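Teaching a two-arm setup to wait its turn: a shared workspace lock in Tavia

If you've ever run two arms over one table, you know the feeling. Each arm plans a lovely path all by itself, and then both of them decide to visit the middle at the same moment. Tavia has a really nice way to sort this out, and it takes far less code than you'd think!

This tutorial adds a workspace lock to an existing pick-and-place project. You'll need Tavia 2 with the Sitthichai planner plugin, both arms calibrated to the same table frame, and a handful of light things to move. Tape rolls and foam blocks are great for this. They're easy to grasp, and they forgive a bad approach angle.

Step 1. Check that both arms agree on the table

Open the frame viewer and load the left and right transforms together. Touch one fingertip to a mark on the table, note the position, then do the same with the other arm. The two readings should land within 2 mm of each other. If they don't, stop and redo the calibration, because the lock depends on this completely.

Turn on the wrist view while you're at it. From there you get both fingers and the tabletop they're reaching over, and it's a good time to see how much of the other arm shows up too. Add that arm to the self-filter, or the planner will treat it as clutter and route around a ghost long after it has moved.
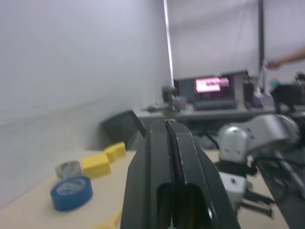

Step 2. Draw the zones

Tavia splits the table into three zones: left, right and shared. Left and right belong to one arm each, and no lock is needed there. Shared is the strip down the middle where either arm may go, one at a time.

Set the width of the shared strip in zones.cfg:

shared_width_mm = 90
margin_mm = 50

The margin is extra space kept clear around whichever arm holds the lock. I started much smaller and got some exciting near misses with the elbows, so please learn from me and leave it alone until everything else works.

Step 3. Wrap your motions

Every motion that enters the shared strip has to ask first:

lock = zones.request("shared", arm="left")
lock.wait()
left.move_to(target)
left.retreat()
lock.release()

Keep that retreat before the release. I left it out the first time and spent a whole evening wondering why the right arm kept refusing to plan. It was quite correct, the left arm was still parked in the way.

If your motion can fail partway, put the release in a cleanup block so it runs no matter what. But have the cleanup confirm the arm is clear first. A failed motion can leave it anywhere.

Step 4. Try it on a real layout

Put one object near the middle where both arms could want it, and spread the rest out toward the back. A tall bottle is a fun choice for the middle: the planner has to go over or around it, and you'll see right away if the margin is being respected. Low, round things like a bowl are good for checking the approach height.

Start both arms open and pointed in toward the table, set the speed scale to its lowest value, and keep a hand near the stop button. 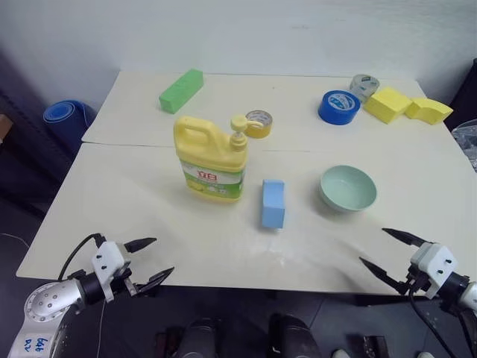

Both grippers open over the near table, with the soap bottle, blue foam block and bowl as targets.

Send both arms the same target and watch the log. You want one "granted" line, one "queued" line, and then a second "granted" after the first release. If you see two grants in a row, check that both arms are talking to the same zone server. Running two copies by accident is very easy to do when each arm has its own launch file.

Once that works, raise the speed a little at a time and try mixed targets. Watching one arm slip in just as the other pulls back is so satisfying! The full config is in the Sokthorpe folder of the Tavia samples, along with a second version that lets you give one arm priority.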